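Collecting Demonstrations at Trorna: Notes from May

Since the spring, our group at Trorna has been gathering examples for Foletton, a learning system intended to pick up small, awkwardly shaped items and set them down in a chosen spot. The target for the first round is 3000 demonstrations. By the end of May we had accepted 725.

Each demonstration is recorded from two viewpoints, one at the wrist and one fixed beside the table. The sandal has been the most demanding item to date. Its heel strap is an open loop, and a grasp that suits the sole is often wrong for the strap.
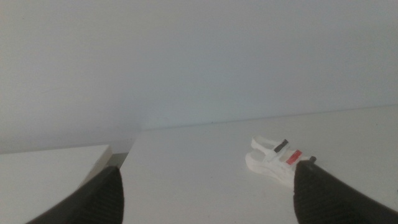
Small white sandal, red and dark gray straps.

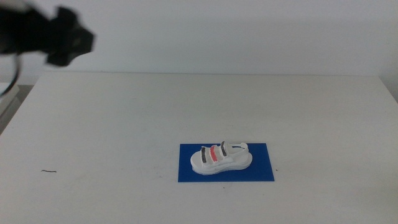 Operators work in sessions of 55 minutes and then change places. Mi-kyung Yoon reviews every recording before it enters the collection – a slow task, and one we have decided not to automate for the present. She rejects any example in which the operator hesitates for more than 8 seconds, and she keeps a separate folder of failed grasps, which we expect to use in a later round.

Starting positions remain our principal concern. Operators tend to favor the same few placements, and the early recordings show it. A printed list of positions will be introduced next month, and I will report the revised acceptance figures once that batch has been reviewed.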